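4 min read

1/ In the last months I read a lot about old bread. I mean bread of yesterday and the day before, and what people do with it. I want to write down what I learned before I forget it. It will be a long thread, sorry for your timeline.

2/ The first surprise for me was that stale is not the same as dry. I always believed bread gets hard when the water goes out. But a loaf can be wrapped so tight that it loses almost no water, and after three days it is still firm and dull to eat.

3/ What happens is in the starch. In the oven the starch takes water and becomes soft. When the bread cools, the starch slowly goes back to a more ordered form, like crystals, and the crumb gets stiff. The English word for it is "retrogradation." I needed several tries to pronounce it.

4/ The fridge makes it faster! Just above freezing is the worst temperature for bread. My mother kept her bread in the fridge for my whole childhood and I have not yet found the courage to tell her.
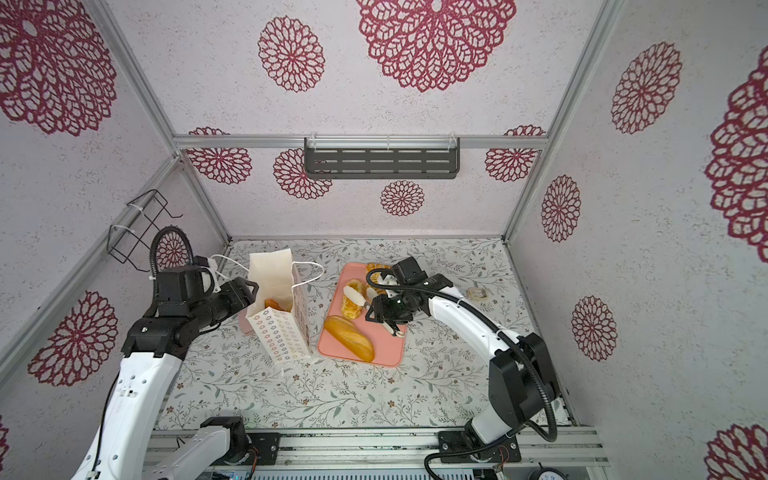 5/ Crust and crumb want opposite things, and so every way of keeping bread is a compromise. The crumb wants to hold its water. The crust wants to stay away from it, and the water moves from the middle to the outside all the time. A white paper bag like that one is good for the crust and bad for the crumb. Plastic is the other way around. For one day I choose paper. For longer, I choose the freezer.

6/ In Drundberg, where I lived before, the bakery closed at noon and opened again only the next morning. So everybody ate old bread in the evening and no one found it strange. There was a word for the evening slice which I can't spell, and the slice was always toasted.

7/ Toasting works because heat undoes part of the staling. Warm the bread above 60 °C or so and the crumb becomes soft again for a short time. Then it cools and gets hard, this time quicker. You have perhaps an hour. Don't warm the whole loaf if you only want two slices.

8/ A reader asked me for the numbers of my own small test, so I looked them up in my notebook. It was a plain wheat loaf, 524 grams on the first morning, left on the shelf in paper, cut side down. I ate the last of it on day 5 as soup. I can't say I was happy on day 4.

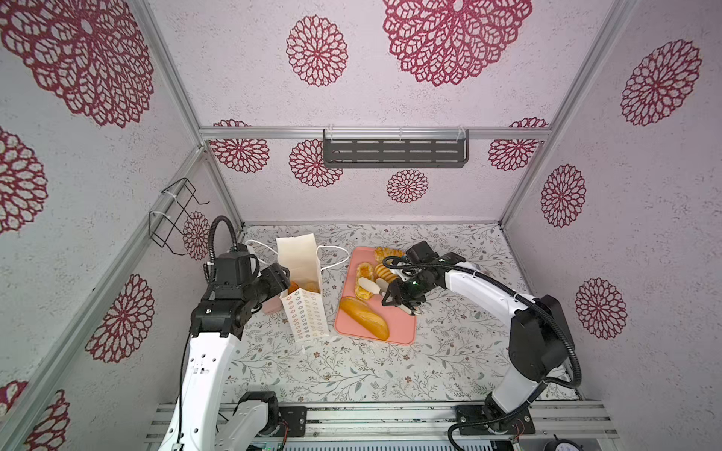

9/ What rye does differently

Bread with a lot of rye stays good much longer. Rye has other substances that hold the water (the books call them pentosans), and often it is made with sourdough, which also slows down the mold. My neighbor Rosário Paiva says a rye loaf should not even be cut on the first day. She is right, the knife comes out like from glue.

10/ Rosário is from a family where bread was baked for the whole week. She told me her grandmother put the loaves in a wooden chest with a cloth, and the children got the oldest one first. So they ate old bread every day of the week and the fresh loaf was always waiting for its turn. I think about this very often.

11/ About mold: please don't cut off the green corner and eat the rest. In soft bread the mold goes deeper than you see. I did this for years. With a hard cheese it is a different story, but this thread is already long enough.

12/ Pastries I would put in another group. Butter and sugar keep the crumb soft for longer, but if there are layers, the layers suffer first. A croissant of yesterday needs a few minutes in the oven and it is nearly saved. In the microwave it is lost. 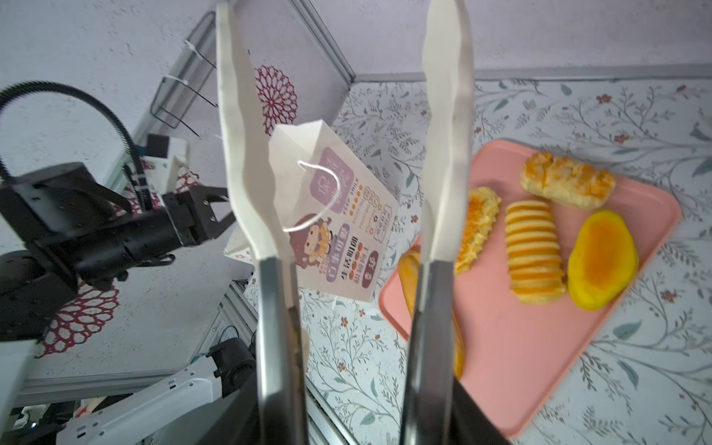 Lotte Leemans
July 2020

13/ I continue after lunch. Several people asked what to cook with the old bread, and I was hoping for this question.

14/ Bread soup is the one I make the most. Onion, garlic, a lot of olive oil, the bread torn by hand, hot broth, and then you wait. The waiting is the recipe, more or less. At the end an egg if you have one. With rye it becomes heavy, so use half.

15/ Breadcrumbs: dry the slices fully in a low oven, let them cool, then grate or crush them. If they are still a little soft in the middle they will get mold in the jar. I lost a big jar in April in this way.

16/ Bread pudding is a good home for the sweet ones. Old buns, old brioche, even the tired croissant from post 12. Milk, eggs, a bit of lemon peel. I leave it to soak overnight. My husband puts raisins on his side of the dish only, there is a border.

17/ Somebody mentioned kvass, which is a light drink from old rye bread. I tried it one time. The bottle was very active and I had to wash the ceiling. I would be glad to hear from a person who knows how to do it properly.

18/ For freezing: slice first, freeze the same day you buy it, and press the air out of the bag. Take out only what you need and put it directly in the toaster. I did the opposite for a long time. I put the bread in the freezer when it was already old, and then complained that frozen bread tastes old.
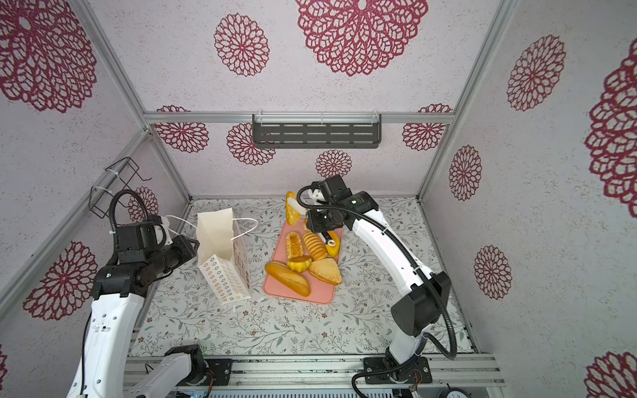

Pastries on the pink board, with the paper bag.

19/ Back to shops for a moment. The bakery in Bivenum sells the bread of yesterday for half price, on a separate shelf near the door. I asked if people are ashamed to take it. The woman said no, by ten o'clock it is empty, and some customers come only for that shelf.

20/ Where I live now I haven't seen such a shelf. If your bakery has one, please write me the name of the town and what they call the shelf. I am making a list of the words. Until now I have "yesterday's," "second day," and one in Portuguese from Rosário that I must ask her to repeat.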